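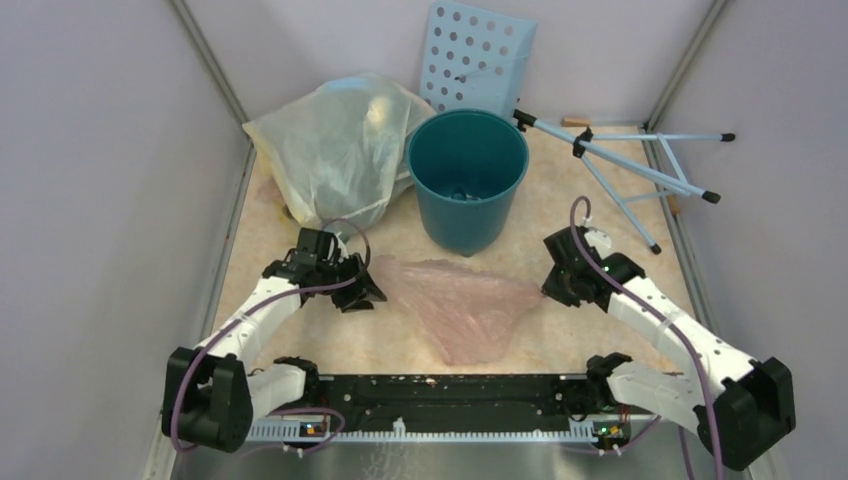 I have been going along to robot learning talks since 2008, which makes me neither young nor an expert, and in all that time I have hardly heard a speaker say how untidy the table was. They tell you the success rate, they tell you the size of the network, and if you are lucky they tell you how many goes the arm was allowed. The state of the table comes up over coffee, if it comes up at all. I have come to think it matters more than most of what goes on the slides, and I should like to make the case for it here, with apologies to those who have heard me do it in corridors.

Let me begin with a piece of work I am fond of. The group at Prultstead put out a result in the spring, under the project name Verka, on teaching a pair of arms to handle soft and flimsy household things: cloths, carrier bags, bin liners, the sort of stuff that has no proper shape until somebody picks it up. The method is imitation, plain and simple. A person steers the arms through the job, the cameras and the joints are recorded, and a policy is trained to do likewise. There is nothing very new in that, and they say so on the first page (which I found rather endearing). What they did differently was to leave the mess in. Each job was shown 30 times with only the things it needed, and then 30 times more with all manner of other stuff about the place, moved between goes by whoever happened to be free.

When the two policies were compared in cluttered surroundings, the one brought up on clutter did better, as you would expect. The part I keep coming back to is that it also did better on the clean table, on 7 of the jobs they tried, and only fell behind on 2. I don't want to make too much of this. It is a small study and the authors are careful people. But it does go against a habit that most of us have, which is to begin with the tidy case and promise to add the difficulty later on. In my experience later on is a very long way off, and by the time you get there the funding has gone to something else.

I can hear my friends on the Paviner benchmark clearing their throats. Paviner is a good benchmark and I have defended it more than once. It has a fixed layout, fixed objects and a printed mat telling you where each one goes, so that a laboratory in one country can compare itself fairly with a laboratory in another. That is worth a great deal. If everybody's mess is different, how do you know whose robot is better? I take the point, and I don't think there is a neat reply to it. My own feeling is that we should keep the mat for measuring and throw it out for training, much as you might weigh yourself on the same scales each morning without proposing to live on them. 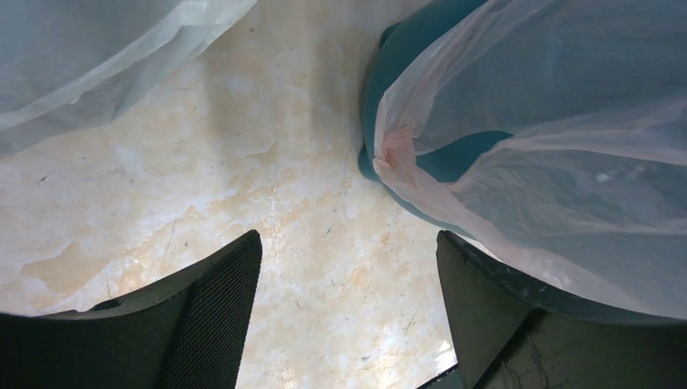 Why is a thin plastic bag so much harder for a robot than a cup?

A cup keeps its shape and its place, so an arm that has seen it once has a fair idea of what it will find on the way down. A thin bag shifts at the lightest touch, lets whatever is behind it show through, and may fold in a way it has never folded before, so the arm has to keep looking and keep changing its mind.

This brings me to the wrist cameras, about which I was wrong for years. I used to think of them as a luxury, one more lead to come loose. The Prultstead people trained their policies with the wrist views and then again without, and the jobs with bags and liners suffered badly when the close view was taken away, while the jobs with solid things hardly changed. From a fixed camera a sheet of clear film can be little more than a shine. Close to, there are folds and edges to aim for. I had a long and very friendly argument on this subject with the Karppinen workshop, who build their arms without wrist cameras and get lovely results on crockery, and I believe we parted with both sides a little less sure of themselves.

What I would ask for is modest enough. When a paper comes out, I should like one paragraph on what else was lying about during the demonstrations, how often it was moved, and who chose where it went. I should like the failures sorted by what was nearby when they happened, even if it is only a rough table at the back. And I should like students to be told at the outset that the hour spent setting out odds and ends counts as part of the experiment, and to be given the time to do it properly. At present it tends to be squeezed in at the end of the afternoon, when everyone wants their tea and the same few objects get put back in the same few places.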